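Technician wanted to look after our hand-held grippers and the picking cell

Hesano, full time, start as soon as you can get here

Hi, I'm Leonie Lowther and I run the hardware side at Hesano. I'm writing this ad myself, so blame me for the length! I need somebody who likes keeping a machine in good shape. You'd have one picking cell to care for, plus the hand-held grippers our operators use to show it how to pick things up – snack bags mostly, and whatever else turns up in the grocery order that week.

The cell is called Maletti (I inherited the name). It has one arm, one gripper and a stack of trays, and it has a long list of small habits you'll get to know. Jarrah Ashby has been nursing it along since August and is moving over to software, so you'd have a proper handover with the person who knows where every screw goes.

What you'd be doing most days:

Checking the jaws on the hand-helds before the operators start. They should close square and open all the way without sticking. If one finger leans, you pull it off, clean the slide, put it back and try again.

Swapping worn fingers. We print our own and there's a drawer of spares, but I'd like you to keep it filled and tell me when a batch comes out bad (the last one did, and I found out from an operator).

Setting the closing force on the Maletti gripper. Chip bags are the fussy ones. Too hard and you pop the bag, too soft and it slides out when the arm turns. We have a sheet of settings in a binder, and some of them are plain wrong, so you'd be redoing it as you go.

Running the morning check, which is 30 picks from a mixed tray. If it drops one, you find out why before anyone else uses the cell.

Tidying cables. I mean it, this is part of the job, and I'm as guilty as anyone.

Every 400 hours the arm gets a full service. You'd do that with Valter Azevedo, who is patient and will let you ask anything twice. He did his first one with me reading the manual out loud, so the bar is not high.

What I'd like from you: you've fixed things for money, whether that was vending machines, printers, packaging lines or bikes. You can read a simple wiring diagram. You write down what you changed, in words the next person can follow. You don't need a degree and you don't need to have worked on robots. A little Python would be nice, but Jarrah can teach you enough to read the logs.

We're in the old McKinnon building, put up in 1935, so the windows are lovely and the heating is a bit of an adventure (bring a sweater). Hours are eight to four-thirty, with one late shift a week when the operators run long. You'd get your own bench, your own tools and a budget for the ones I forgot.

To apply, send a resume and a few lines about something you repaired and how you tracked down the fault. I care a lot more about the few lines! Put job number 2201 in the subject and address it to Ebony Ormsby in our office. The closing date is 17 December 2018. 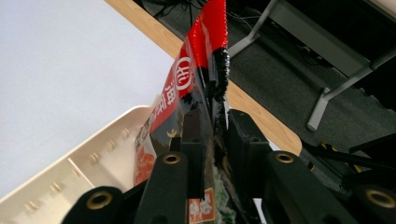

If you get through the first round, we'll ask you in for a paid half day. You'll take a hand-held apart with me, put it back together and try some picks with it, and then we'll have lunch. Come in clothes you don't mind getting grease on, and if mornings are hard for you, tell Ebony and she'll find you an afternoon.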